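Zaladden Cornon 2: pinza manual de demostración
Ficha de equipo y normas de uso en espacios compartidos
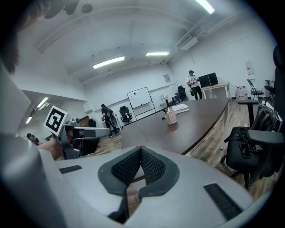 Última modificación: diciembre, revisión 63

La Cornon 2 se usa por parejas, una pinza en cada mano, para registrar tareas que después se emplean en el entrenamiento de brazos robóticos. Cada pinza lleva su tarjeta de marcador fiducial en la parte superior. Esta página recoge las condiciones de uso que Zaladden aplica en sus propias salas y que pide a los equipos que reciben material en préstamo.

Antes de empezar

Revise las almohadillas de malla de la cuna en V. Si hay un desgarro o la malla se ha despegado en el fondo de la muesca, la pinza se retira y se anota en la hoja del par. Las almohadillas se cambian cada 1000 ciclos de cierre aunque no presenten daños.

La tarjeta de marcador debe estar limpia y bien sujeta. No se escribe sobre ella ni se cubre con cinta transparente, que produce reflejos bajo los fluorescentes. Una tarjeta doblada se sustituye; no se endereza.

Las dos pinzas de un par se calibran juntas y llevan el mismo número de serie con sufijo I o D. No mezcle pinzas de pares distintos.

En la sala

Las oficinas con mesas de reunión son un entorno admitido. Se puede grabar con otras personas trabajando o de paso, con estas condiciones:

- Aviso visible en la entrada mientras dure la sesión.
- Consentimiento firmado de quienes trabajan habitualmente en la sala.
- Monitores con información de clientes apagados o bloqueados.
- Paso libre alrededor del operador. Las sillas se arriman a la mesa y los bultos se apartan del recorrido.

El operador lleva el pelo recogido si le llega a los hombros. No acerque los dedos a las ranuras de la carcasa con la pinza encendida.

Si alguien pide no aparecer, se detiene la grabación y se borra el tramo completo. El desenfoque posterior no se acepta como sustituto.

Pausas y cierre

El turno máximo con las dos pinzas es de 71 minutos, incluidas las pausas. Al terminar, apague primero la pinza izquierda y devuelva el par a su estuche con las cunas abiertas. No las deje apoyadas sobre la tarjeta.

Recambios

Almohadilla de malla, juego para un par: ref. Polishchuk
Tarjeta de marcador con soporte: ref. Plonska

Los soportes Plonska anteriores a la Cornon 2 no encajan en esta carcasa.

Responsable de la norma de uso: Uliana Tkachenko. Las incidencias con personas ajenas a la sesión se comunican el mismo día, antes de las 18:00.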